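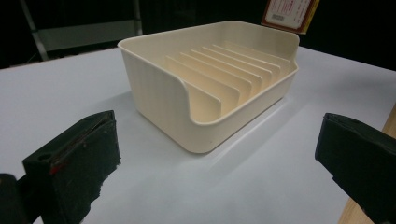
One visitor to the Lenwood reading room asked in the guest book whether an ordinary dish rack really holds boxes and lids upright as well as a purpose-made organizer. Another wrote beneath it that hers had served for pan lids and seed packets, and that the divided kind is the one to buy.

The Lenwood Household Collection presents this gallery on storage for small and flat items. It accompanies the display on shelf and drawer order, open to the public through the end of February. The cream rack with seven upright dividers belongs to a group of 22 divided trays held by the Collection. Its low, scooped front leaves the contents easy to reach.

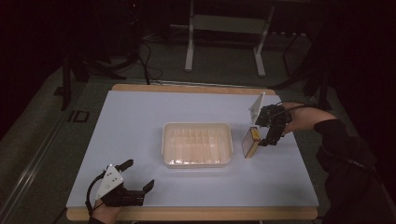
Small boxes are among the most frequent subjects of inquiry at the Onyeka Street desk. Readers wish to know whether they should be stored flat or on end. The Collection recommends storing them on end where the depth of the shelf permits, with the label facing outward. A yellow and orange-brown box standing upright beside an empty tray takes up very little of the board, and the same box laid on its broad side would require considerably more. Trays with narrow partitions are suited to thin items; thicker boxes should be tried in place before a tray is purchased.

The full catalog lists 1,637 household objects and may be consulted at the desk. Printed copies of the storage guide are limited to 100.

Page last revised February 22, 2020.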